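Gistix richtet seine Werkstatt in Dalness neu ein – helle Holzschränke, Platz im Stehen und ein Wasserhahn, auf den alle gewartet haben

Dalness, 12.03.2023 – Wer in den vergangenen Jahren einmal bei Gistix zu Besuch war, wird sich an die alte Werkstatt erinnern: ein langer, etwas dunkler Raum, in dem man sich zwischen Regalen hindurchschob, immer mit der leisen Sorge, mit dem Ärmel etwas mitzunehmen, das gerade erst fertig geworden war. Diesen Raum gibt es so nicht mehr. Nach 6 Wochen Umbau arbeitet das Team wieder an seinem angestammten Platz, und wir freuen uns sehr, allen Kundinnen und Kunden, der Nachbarschaft und den Kolleginnen und Kollegen aus der Fachpresse heute erzählen zu dürfen, was daraus geworden ist.

Gistix entwickelt und baut Halterungen, Ständer und kleine Gestelle für Läden, Ausstellungen und Arbeitsplätze. Das klingt zunächst nach einem überschaubaren Geschäft, braucht aber erstaunlich viel Fläche. Ein Ständer will hingestellt, umrundet, wieder weggetragen und mit dem Vorgängermodell verglichen werden, und zwischendurch muss jemand am Bildschirm eine Zeichnung ändern oder einen Karton suchen, in den das Ganze am Ende hineinpasst. In der alten Aufteilung lagen diese Tätigkeiten weit auseinander. Der Entwurf saß vorn, die Montage hinten, und der Weg dazwischen führte am Lager vorbei, wo man unweigerlich aufgehalten wurde.

Der Umbau begann im Januar mit dem, was bei uns im Haus inzwischen nur noch „das große Räumen“ heißt. Alles musste hinaus: Werkzeug, Muster, Reststücke, Prospekte aus einer Zeit, in der man Prospekte noch auf Vorrat drucken ließ. 1.035 Einzelteile wurden dabei erfasst, mit einem Etikett versehen und entweder eingelagert, weitergegeben oder entsorgt. Manches tauchte wieder auf, das längst nachbestellt worden war, darunter eine ganze Schachtel Gummifüße, die seit dem letzten Umzug als verschollen galt. Die Liste, die damals entstanden ist, wird seither gepflegt, und wir haben uns fest vorgenommen, dass es dabei bleibt.

Die neuen Einbauten an der Rückwand stammen von der Tischlerei Hegedűs, mit der uns eine lange und herzliche Zusammenarbeit verbindet. Entstanden ist eine durchgehende Reihe von Unterschränken in hellem Holz, mit Schubladen und einer Arbeitsplatte darüber, in die auch der neue Wasseranschluss eingebunden ist. Über den Hahn ist im Vorfeld mehr gesprochen worden als über jedes andere Bauteil – bisher musste man zum Händewaschen über den Flur, und wer schon einmal mit Kleber an den Fingern eine Türklinke betätigt hat, wird verstehen, weshalb der geschwungene silberne Hahn am ersten Morgen mit einem kleinen Applaus begrüßt wurde. Die Schubladen sind bewusst unterschiedlich hoch eingeteilt. Oben liegt, was täglich gebraucht wird, unten das Schwere, und die Beschriftung ist auf Wunsch des Teams vorerst mit Bleistift gemacht, bis sich die Ordnung im Alltag gesetzt hat.

Vor den Schränken haben die Rechnerplätze ihren Ort gefunden, als Steharbeitsplätze in Hellgrau. Am Stehen wurde lange gezweifelt, das geben wir gern zu. Die Probezeit hat dann aber gezeigt, dass kaum jemand länger als ein paar Minuten am Stück am Bildschirm bleibt, weil man eben doch gleich wieder zum Werktisch hinüberwill. Für die anderen Stunden, die es natürlich auch gibt, stehen runde schwarze Hocker bereit, die sich unter den Tisch schieben lassen und dort niemandem im Weg sind.

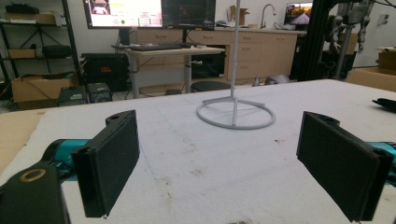 Besonders viel Überlegung ist in die Werktische geflossen. Die Oberflächen sind mit weißem Schaum belegt, was im ersten Moment vielleicht ungewöhnlich wirkt, sich für lackierte Teile aber als ausgesprochen angenehm erwiesen hat. Man kann ein Gestell absetzen, ohne den Atem anzuhalten, und auch ein Ring oder eine Stange, die einmal aus der Hand rutscht, landet weich. Dass ein solcher Belag im Gebrauch Spuren bekommt, Flecken und Schrammen, gehört dazu und stört uns nicht. Er lässt sich abnehmen und erneuern, und für den Vorrat haben wir gleich beim Umbau mitgesorgt. Bis dahin darf man einem Tisch ruhig ansehen, dass an ihm gearbeitet wird.

Gearbeitet wird in diesen Wochen vor allem an Truto, unserer neuen Ständerreihe, die noch in diesem Jahr in den Handel kommen soll. Truto ist ein schlanker Ständer aus weißem Metall, mit einer dünnen senkrechten Stange, die aus einem runden Ringfuß aufsteigt, verbunden durch schmale Speichen. Die Idee dahinter ist schnell erzählt: Ein Ständer soll sicher stehen und trotzdem möglichst wenig Fläche zudecken, damit der Tisch oder die Ladentheke darunter sichtbar bleibt. Bis zur jetzigen Form war es allerdings ein weiter Weg. Es gab Fassungen mit einer geschlossenen Scheibe, die uns allen zu schwer vorkamen, und eine mit drei Beinen, die im Haus sehr beliebt war und dann an jeder schmalen Theke scheiterte. Angeboten wird Truto zunächst in 2 Höhen, jeweils in Weiß, weitere Farben werden noch besprochen.

Insgesamt umfasst der erneuerte Bereich 315 Quadratmeter. Dazu gehören neben der eigentlichen Werkstatt ein kleiner Packraum und eine Ecke für Gespräche, in der künftig auch Muster gezeigt werden. Wer zu uns kommt, soll die Stücke in die Hand nehmen und verschieben dürfen, gern auch umdrehen, und dabei ein Glas Wasser oder eine Tasse Kaffee bekommen. Der Packraum war ursprünglich gar nicht vorgesehen. Er hat sich beim Ausräumen beinahe von selbst ergeben, als hinter einem Regal eine Nische zum Vorschein kam, die gerade tief genug ist für Kartonbögen in unserem größten Format. Seitdem müssen die Bögen nicht mehr quer durch den Raum getragen werden, auch wenn sich das eine oder andere Stück Pappe nach wie vor auf einem Werktisch wiederfindet.

„Wir wollten keinen Schauraum, in dem man sich nicht traut, etwas abzulegen“, heißt es dazu aus der Geschäftsführung. „Die Werkstatt sollte heller werden, die Wege kürzer, und wir wollten endlich wissen, wo die Dinge sind. Dass wir uns nun auch noch jeden Morgen auf den Raum freuen, ist ein Geschenk, für das wir allen Beteiligten von Herzen danken.“

Dieser Dank gilt zuerst dem eigenen Team, das während der Umbauzeit in einem Ausweichquartier mit sehr wenig Licht und sehr vielen Kisten gearbeitet und dabei keinen zugesagten Termin verschoben hat. Er gilt ebenso der Tischlerei Hegedűs für ihre Geduld bei der Frage, auf welcher Höhe ein Griff zu sitzen hat, und den Nachbarinnen und Nachbarn in Dalness, die den Container vor der Einfahrt mit großer Freundlichkeit ertragen haben. Einige von ihnen haben sich aus dem, was zum Mitnehmen an der Hofmauer stand, gern etwas ausgesucht, und es freut uns sehr, dass die alten Regale nun Blumentöpfe und Einmachgläser tragen.

Ganz fertig ist man mit so einem Raum natürlich nie. Im Packraum fehlt noch eine zweite Leuchte, die Bleistiftschrift an den Schubladen wartet auf ihre endgültige Fassung, und über einen zusätzlichen Haken für die Schürzen neben dem Waschplatz wird derzeit lebhaft verhandelt. Besuche sind nach Anmeldung trotzdem ab sofort wieder möglich. Bitte geben Sie dabei kurz an, ob Sie sich vor allem für die Truto-Muster interessieren oder die Werkstatt insgesamt sehen möchten, wir nehmen uns für beides gern Zeit.

Über Gistix
Gistix entwickelt und fertigt Ständer, Halterungen und kleine Gestelle aus Metall für Handel, Ausstellung und Büro. Entwurf, Musterbau und Versand sind gemeinsam in Dalness untergebracht.

Pressekontakt
Gistix, Pressestelle, Dalness
Bildmaterial und Maßblätter zu Truto senden wir auf Anfrage gern zu.

Weitere Meldungen
Truto: Erste Muster der neuen Ständerreihe
Gistix und Tischlerei Hegedűs setzen Zusammenarbeit fort
Umbau in Dalness: So erreichen Sie uns während der Arbeiten
Weniger Füllmaterial, passendere Kartons: Neues aus dem Versand
Pflegehinweise für weiß lackierte Gestelle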